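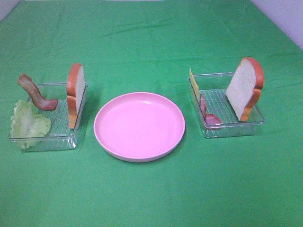 Let the Children Set the Table

In my opinion, a play kitchen does not need a kitchen. A green cloth, a pink plate and two clear containers are enough to begin. In each of the containers there is toy food, with a slice of bread standing on its edge, and the plate has nothing on it. I like that the plate is empty. A child who comes to it must decide what the meal will be.

When I came to Willach I joined the toy library, where we have 601 items on the list. In December the parents asked for a big play oven with lights and sounds. Lowri Craddock was in favour, and she argued well that children want what they see at home. I voted against it, and I have not changed my mind. My daughter was 4 at that time and she could play at serving lunch for a whole morning with one plate.

I prefer clear containers also for a practical reason. A small child can look through the side and choose, and she does not have to tip everything on the floor. Afterwards she knows where the bread goes back. Arwel Gittins says that I make a lesson from everything, and maybe he is right, but tidying up is for me a part of the game.

The oven will be discussed again on 24th April. I will bring my own plate, in my daughter's favourite colour, and ask the other parents to sit down and play.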